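Filling line upgrade, second progress report
Prepared for Ailsa Innes, Operations
Written by Aarti Sisodia, Packaging Engineering

Period covered: end of August through September

Where we are

The new Hadska capping machine is bolted down, wired and running on the small bottle format. It is not ready to sign off, and I would ask that we hold the final payment until the points below are closed. The vendor's own summary calls the installation complete. I would call it installed.

The acceptance run was done on the 250 ml bottle only. We put 1391 bottles through in one morning, with the vendor's technician standing at the panel the whole time. Of those, 31 came off with a cap that was crooked or under torque. The technician put this down to our caps. We then switched to a fresh carton from the same supplier and the rejects kept coming, so I don't accept that explanation yet.

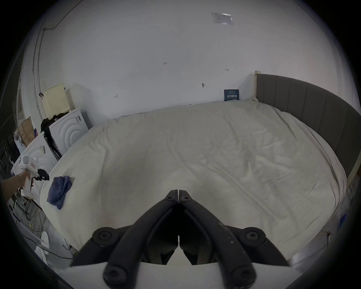 The sales sheet promises a very low failure rate but doesn't say how failure is counted. I asked Hadska in writing whether a crooked cap that gets kicked off by the reject arm counts as a failure. Their answer was that the machine "handled" it. For our purposes a bottle in the reject bin is a lost bottle, and that is how I have counted it in this report.

Format changes

The quote said a format change could be done by one operator with no tools. So far it takes two people and a hex key, mainly for the star wheel, which does not lift out cleanly past the guard. Second shift has managed it faster than first shift, but they skipped the height check, so I have left their times out. Hadska has offered a modified guard. No drawing has arrived.

Labeler

The Bokora labeler downstream has not been changed and is still doing its job. My worry is the conveyor between the two machines. When the capper stops for a reject jam, the labeler keeps pulling until it runs dry, then restarts with one or two labels skewed. Singhal, who did the controls work, say a second sensor on the infeed will fix it. It might. They said the same of the first sensor, and I would like to see it work on a full shift before we buy two more for the other line.
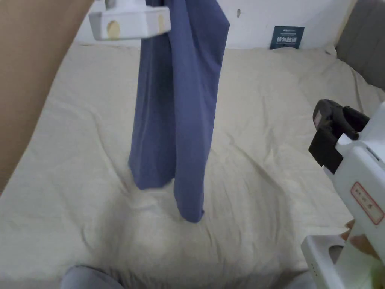
The alarm log is the other open item with Singhal. It recorded 617 alarms during the reporting period, and most of them are the same low air pressure warning repeating every few seconds. Operators have stopped looking at it, and I can't blame them. Until the repeats are filtered out, the log tells us very little about what really stopped the line. I have been going by the paper sheet at the operator station, which has gaps on nights.

Training

We have 13 operators to train on the new panel. All have sat through the vendor's session, but only the day crew has cleared a jam on their own. I am not counting the rest as trained, even though the certificates say otherwise.

Spending

We are within the approved amount, mostly because the spare parts kit hasn't been ordered. Zimar quoted for a matching set of chuck inserts at a much lower price than Hadska. I have asked for one sample set — no more than that — and will measure it before making any recommendation. Hadska says outside parts would void the warranty. I can't find that in the contract and have passed the question to purchasing.

Next steps

Repeat the acceptance run on the 500 ml bottle, with our own operators and no vendor staff at the panel. Torque readings to be taken every half hour and kept with the batch sheets.

Singhal to fit the infeed sensor and clean up the alarm list.

Hadska to send the guard drawing and a written definition of a reject.

Decision needed from you: whether the old capper stays on the floor through the next peak. I would keep it. It's slow and it leaks oil, but we know what it does.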